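2.3 Planning your order

1. Choose the arm. The Aoki arm costs £3,705 and the Hadgate £2,395. Both prices leave out the gripper.

2. List the items to be handled. Thin hanging items, such as brushes on a rack, need the narrow fingers. 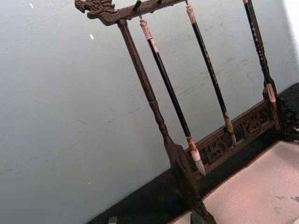
3. Allow for spares. Budget for 2 sets of finger pads per arm.

Note: Granurham quotes are held for 14 days.

Caution: Do not order the Rastesach bench mount until you have measured your tabletop.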